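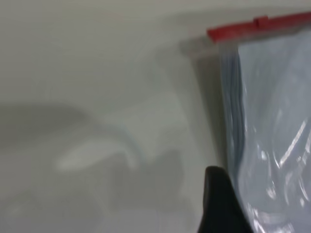 In Defense of the Zip-Top Bag

3 min read

I've been teased about my zip bags for years, and I'm done being shy about it. I love them. Give me a clear plastic bag with a bright red zipper strip and I will find something to put in it!

My sister-in-law is a box person. She has the matching ones from Mondus with the lids and the little label slots, and her closet looks like a bank vault. Very handsome. But last October she spent a whole evening hunting for the warranty on her dishwasher, and every lid had to come off before she found it (it was in "Misc 2," of course).

A clear bag doesn't ask you to remember anything. You look at it and there's your stuff — no label, no system, no spreadsheet on the fridge. I keep paper things in mine, mostly: school forms, receipts, the manual for a lamp I probably don't own anymore. They stand up in a drawer like records in a record store and I flip through them with one finger.

And please, get the kind with a proper slider or a little tab. Those press-together seals are a lie. You run your thumb along the whole thing, feel very proud, and then it pops open in your purse next to a pen.

I know, I know, plastic. I wash mine and hang them over the faucet, and I've had one set of 6 going for five years now. I think using a thing until it gives up counts for something, even if it isn't linen and doesn't photograph well.

My aunt still says a decent envelope would do the job. Maybe so, but she can't find her passport.

— Shahnaz Dewan

Get new essays by email. Unsubscribe any time.

© 2018 Shahnaz Dewan | Contact | Back to top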